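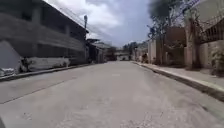

Mendmont 50 Joint and Seam Filler for Concrete Streets

Item no. 781
Made by Bakker, Prollemstead

Mendmont 50 is a gray, pourable filler for the seams between concrete slabs. It is made for streets, driveways, yards and loading areas where the concrete is still sound but the joints have opened up and are letting in water and grit. It goes in cold, straight from the pail, and levels itself on flat ground.

Use it in seams up to 2 inches wide. Anything wider should be patched with mortar first and the joint cut again afterward. Mendmont 50 stays flexible once it sets, so the slabs can move with the weather.

Preparing the seam

Old slabs hold a lot of dust. Rake out the loose material, brush the seam, then blow it clean from one end to the other. Sweep a strip on each side as well, or the first passing truck will push the grit straight back in. The joint must be dry to the full depth. Press in foam backer rod where the seam is deeper than it is wide. 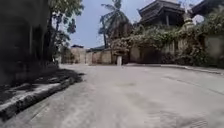

Setting time depends mostly on the temperature of the slab. In full sun at midday the filler skins over in two hours and can take car traffic the same evening. Shade slows it down. On a street like this one, the band beside the left curb lies in the shadow of the wall and trees while the seam on the right side is out in the light, and we would plan those as separate pours. Do the shaded part first — early in the day if you can — and keep traffic off it until the next morning. Leaves should be swept back from the curb before you open the pail.

Stuart Lambert in our technical office can work out quantities from a sketch with the length, width and depth of each seam. Send it with your order or ahead of it.

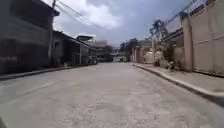
What it does not do

Mendmont 50 is not a surface coating. It will not hide scuffs, smudges or faint patches, and it should not be spread thin over fine surface cracks. For those, see Tronditz Surface Wash. Rough, worn areas need a repair mortar.

Pack sizes and ordering

Sold in 2-gallon pails and 50-gallon drums. Backer rod comes in coils of 1,000 feet and is ordered separately. Store unopened pails upright and out of frost. Once opened, a pail should be used the same day.

Color: gray only. The filler goes on darker than most old concrete and lightens over the first season.

For drum orders and delivery to site, ask for Krystyna Sowa at the Prollemstead counter. Drums are not held in stock from November through February.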